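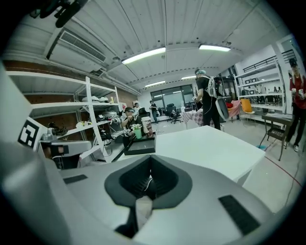
Notebook, November. Coffee station trials for the Pakstead shop, anniversary giveaway.

07:40

Starting a clean page, as the last one has a ring on it from the very product under test.

Where we are. Felosville, as owners of the shops, want free coffee all day at the Pakstead branch for the shop's 20th birthday. Any customer, any size, no purchase, doors open to doors shut. Our part is the self-serve counter: layout, how much to brew and when, and what to do when it all goes sideways at half past eight. The marketing people have done the poster already. It says "all day" in letters as tall as a toddler, so that part of the specification is settled.

Last year's giveaway at the Vorkby branch got through 1,205 cups. I have that from the cup order less what was left in the stockroom, so it counts every cup dropped, doubled up against the heat, or taken home for paintbrushes. Liquid poured is a different matter and no record was kept of it. The only written remark on the Vorkby sheet about volume is "ran out, twice", underlined.

Pakstead is a smaller shop with a bigger car park. I don't know what that does to the sum.

08:15

Went through the Vorkby till data again. The giveaway cups were never rung up, so the till is only good for what people bought alongside. Pastries did well until mid-morning and then stopped dead. I was getting quite excited about this as a finding about appetite until I saw that the pastries had sold out.

Sandwiches barely moved from a normal day. Milk by the bottle went up, and I suspect that was the staff buying it off the shelf to fill the jugs.

Note to whoever does the ordering: jug milk goes on the giveaway order as its own line. It is not "in with the coffee". It was in with the coffee last time.

09:05

Brewers. We have 2 of the Hubáček urns for Pakstead. Ran both from cold this morning with the same water, same grind, same dose. The left one came ready well ahead of the right one. Swapped sockets, let them cool, did it again. Left one still quicker. Swapped their positions on the bench in case I was being silly, and now the right one is quicker, being the same urn. So it's the urn. Have put tape on the slow one and written SLOW on it. Somebody has since added a face.

Plan: slow urn starts first, always, and never gets used as the rescue urn. If both are filled together they both run low together, and then you have a queue looking at two red lights. Stagger them. Refill the one that's half down while the other is full, even when it feels too early. It will feel too early every single time.

Taste: fine. Bit thin on the first draw from each, better after a stir. Held on the warmer through the rest of the morning to see how it aged. It aged like me. Throw-out time needs to be shorter than the manual suggests, and I'd set it by the kitchen timer clipped on the shelf, as the display on the urn resets when the lid is lifted.

10:30

Cups. The supplier packs the small ones in sleeves and the sleeves in cases of 600. Two cases falls just short of the Vorkby number, by five cups, which looks like a message from somewhere. Three cases, then. The leftovers will keep. Cups are the one item in this project that doesn't go off.

On size: the offer says any size and Felosville won't budge on that, so I've stopped asking. What we can do is put the small cups nearest the door side, where the hand goes first, and the large ones past the lids. At Vorkby the large cups were at the front "because they looked generous". They were generous. See "ran out, twice".

Tried the lids. The new lid fits the small cup and the medium cup and appears to fit the large cup. It does not fit the large cup. It sits there looking fitted until you pick the thing up by the rim. Large keeps the old lid, in its own holder, at the other end of the counter from the new ones. Asked the supplier if the two could be made in different colours. Was told they are: one is white and the other is "natural white".

11:50

Walked the layout with tape on the floor and four colleagues who had been promised coffee and were therefore motivated.

First go: cups, urns, milk, sugar, lids, left to right, bin at the end. Works beautifully with one person. With four, the first one reaches the milk and stops to think about it, and everyone behind stands holding a hot cup and breathing on each other. Milk is where the thinking happens. Sugar, too, if the sachets are mixed.

Second go: took milk, sugar and lids off the counter altogether and put them on a separate stand, a couple of steps away, reachable from both sides. Much better. People pour, leave, then dither where dithering costs nothing. One tester walked off without noticing the stand at all and came back cross, so it wants a sign, higher than head height, and the sign should say MILK in a plain way. The draft that came over from marketing says "Make it yours".

Third go was the same with the bin moved nearer the stand. No one used the bin in either position. They put their stirrers back in the stirrer pot. I don't think this is solvable at our level.

14:10

Afternoon, and the question of the queue and the till. Free coffee people and paying people can't share a line, or the man buying a newspaper has to wait behind a school run. At Vorkby they shared, and the comments book has a page on it, some of it in capitals. For Pakstead the coffee line enters on the window side and the till line stays put. The trouble is that the window side is where the seasonal display goes, and the seasonal display belongs to another department and has feelings. Have written to them. Wrote it twice; the second version is the one I sent.

If they won't move it, fallback is to bring the coffee line past the chilled drinks, which will at least sell nothing to anybody.

Staffing, my guess only: one person on urns and nothing else through the morning peak. At Vorkby whoever was nearest did the urns, so for long stretches no urn-doer existed. After lunch it can go back to being shared. There was a small second bump at going-home time, and the second "ran out" belongs to that, when everyone had decided the day was over and had begun wiping things.

So: full brew on both before the afternoon bump, SLOW first. Writing that in the margin too.

15:20

Decaf. Forgot decaf. Vorkby had a flask of it with a handwritten label and the flask came back nearly full, but the few people who wanted it wanted it very much. A flask again, filled fresh at opening and again after lunch. Label to be printed this time. The old one read as "dead" from the queue.

Tea people: out of scope. Felosville say the offer is coffee. There will be a tea person within the first few minutes, there always is, and whoever is on the till should be told in advance what the answer is. I'd give them hot water and a bag and say no more about it. Haven't put that in the formal notes.

16:45

Cleaned down. Both urns rinsed, taps off and soaking in the usual tub. The tap on the fast one drips if it's nudged past closed; it needs a washer before it goes anywhere near a public floor. Washer drawer has every size but that one. Ordered.

Still open:
Seasonal display, no reply yet.
Washer for fast urn.
Sign wording. I've asked for MILK. They've come back with "Milk & More".
Throw-out time to agree with the shop, who want longer than I do.
Third case of cups, needs signing off. The person who signs has asked whether we could manage with two.
Drip trays. We have one tray for two urns and I only noticed when I stood in it.

Tomorrow: full run with the urns staggered from opening, timed refills, and somebody other than me doing the pouring, as I've had more of the product today than is sensible and my handwriting on the last two pages is getting larger.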